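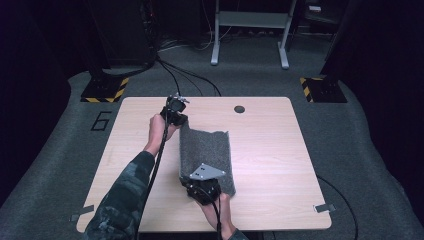
"Why did they close the Gestbridge?" the girl asked.

"A pin cracked at the east tower," Pentti Keskinen said. "They found it in January and shut the road that night."

She wrote that down for her school report. Pentti had collected tolls on the bridge until the booth was taken out, and people still sent their kids to him with questions.

"My mom says it was the trucks."

"The trucks didn't help. The sign said 5 tons. The Mustonen mill sent them over heavier than that, mostly at night."

"Did you stop them?"

"I stopped one. Hilkka Kiiskinen was driving. She got down and read the sign, and then she backed up the whole approach in the dark with a full load of boards. It took her an hour. After that she went around by Wellora, 60 miles each way, and the mill docked her for the fuel."

"What about the other drivers?"

Pentti looked out at the river. From his porch he could see the east tower and the orange barrels across the road.

"I took their toll," he said.

The girl held her pencil over the page. She asked how to spell Kiiskinen, and he spelled it for her twice. Then she asked if he thought the bridge would open again.

"The state is sending three men to look at it."

"When?"

"They didn't say."

She closed the notebook and thanked him. He walked her down as far as the mailbox, and she went home by the river road.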